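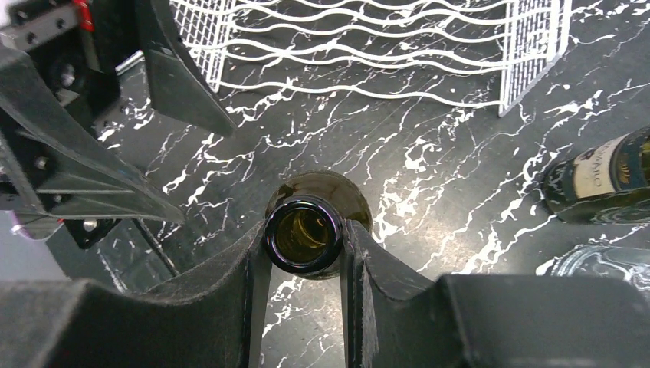 The Second Life of the Green Bottle

In Murketbridge they wash them, cork them and send them back out. A morning among the empties

By Léonie Courtois
10 February 2019

Start with the label. Always the label. Esi Dogbe has one thumbnail longer than the others and that's the one she uses, working in from the corner, and if the glue is the old kind the whole thing slides off in one wet piece and she slaps it on the side of the sink. If it's the new kind she swears.

"Plastic glue," she says. "Look at it. It just moves around."

Seven in the morning, back room of Aubert, which is a wine shop in the front and a sort of laundry in the back. Steam on the window. Crates up to the light switch. Green glass mostly, some brown, a little clear, and all of it drunk by somebody in this town within the last month or so.

Aubert takes its bottles back. That's the story, really. You buy the house red, you drink it, you bring the empty in and get money off the next one. They soak it, strip it, scrub it, rinse it, look down the neck, fill it from the barrel again. Your grandmother would not see what's worth writing about.

But it stopped, here as in most places. Didier Cordier, who owns the shop, remembers his father taking empties until a September when the truck that collected them just didn't come back. The crates sat in the yard all winter. Then they went to the dump. Cordier was eleven and got to throw a few.

"Best day of my life," he says. "Terrible thing to say now."

He started the returns up again with one sink and a brush on a stick. Last year 524 bottles went out on the scheme and 466 came home. He has it in a notebook, in pencil. The missing ones bother him. He thinks they are holding candles.

The neck is where you find out

Dogbe picks up a bottle, stands it on the counter, leans right over the top and looks straight down. One eye closed. It's an odd thing to watch until you've tried it, and then you see the point. From the side a bottle is all shine. From on top you get the ring of the lip, the inside of the neck and whatever is stuck down there.

What's down there: cork crumbs. A dried purple tide line. Fruit flies, in summer. Once, a rolled up bus ticket. Once a wedding ring on a string, and the couple came back for it, and no, they wouldn't say.

She runs a fingertip around the lip for chips. Light touch, dry finger. A chip on the outside edge might be fine for a vase, never for wine. A chip on the inside and it goes in the bin for crushed glass, no argument. Then she holds it up to the lamp and turns it. Olive green glass goes a different color every inch when you do this. Nearly black at the thick parts, yellow where it thins, a sort of pond color in the shoulder. I held one up and stood there too long and somebody needed the sink.

Why green at all? Cordier says it keeps the light off the wine, and also that it's what people expect, and also that it's what he can get. In that order when he's selling, the other order when he's not.

Soak, strip, scrub

Here's how they do it, for anyone with a row of empties under the sink at home. Hot water, hot as your hands will stand, in a tub deep enough to drown the bottle. Fill the bottle too or it bobs. A good scoop of washing soda. Leave it overnight if you can, an hour if you can't. Labels off. Whatever glue is left gets cooking oil rubbed into it, ten minutes, then dish soap and the rough side of the sponge.

Inside is the bottle brush, the long kind with the bend in it. No brush? Dry rice. A spoonful, some warm water, thumb over the top, and shake like you mean it. Rinse untill the water comes out clear and then rinse again.

Drying takes longer than anyone thinks. Upside down in a rack with air under it. Dogbe won't cap or cork anything before the next day. A drop of water left in a corked bottle and you will smell it in a week, she says, and makes a face.

Do not pour boiling water into a cold bottle. I did this at home. Fine, I cleaned it up.

What the rest of us do with them

Not everybody wants to hand theirs in. I asked around town and the answers came fast. Oil and vinegar, obviously. Water bottle for the fridge. Rolling pin, in a rented kitchen, more than once. Holding the back door open. One woman on the market has 100 of them set neck down in the dirt as an edge for her vegetable bed and would like more, please, green only, she's particular.

Capucine Carré uses hers for one stem at a time. She does flowers for the two restaurants on the square, and every table gets a wine bottle with a single thing in it. A branch. A dead thistle. A tulip that's starting to flop, which she likes better than a fresh one.

"The neck does the arranging," she says. "You can't overdo it. Try to put five in and it won't let you."

She cares a lot about what the bottle stands on. Pale wood, she says, and green glass looks like a leftover. Somebody forgot to clear. Put the same bottle on something dark, slate or black marble or a good fake, and it looks chosen. The white veins help. They give the eye something to do around the bottom, and when light comes through the glass you get a bit of it on the stone. She has told both restaurants to change their tables. One did.

Her own kitchen has a dark top and she will tell you the bad side of that as well. Shows every ring. Real marble hates wine and hates vinegar more, so if a bottle has been dripping you wipe right then, not after dinner. She keeps a folded cloth under the oil. A wet bottle bottom on polished stone also slides, just a little, just enough.

A bottle with a name on the bottom

Raphaël Tanguy doesn't drink. He has more empties than anyone in Murketbridge, in a garage, on shelves, and turns them over to show you the bottoms. That dent is the punt. People say it's there to catch the dirt, or for the waiter's thumb, or to cheat you out of a mouthful. Tanguy has heard all of them and says the plain reason is good enough, a bottle with a pushed-in bottom stands steadier than one with a bump.

He hunts for ones marked Zesuvport, the old glassworks down the coast, closed before he was born. Thick, a bit crooked, seeds of air in the wall. He has two good ones and a third with the lip gone. He'd trade most of the garage for a third in one peice.

Does he check the returns at Aubert? Every week. Dogbe puts the odd ones on the sill for him. So far nothing from Zesuvport, though a heavy one turned up before Christmas and he walked all the way there in the rain. Wrong mark. He bought it anyway.

Up to 2 euros

That's what you get off, depending on the size, and Cordier wants to raise it. The bigger question is the restaurants. They go through more in a weekend than the back room can wash in a week, and he's been looking at a machine, a used Prundoder rinser, the kind with spray nozzles that go up the neck. Dogbe is for it. Her hands are for it, she says. She'd still want to look down every one.

Ten past nine now and the bell goes in front. A man with a canvas bag, clinking. Four green, one clear with a screw top. Dogbe lines them up, bends over the first, closes one eye.

"This one had a candle in it," she says.

He says it didn't. She tips it toward him so he can see the wax.

Aubert, Murketbridge. Returns taken mornings, at the back door. Rinse them first, please. No caps.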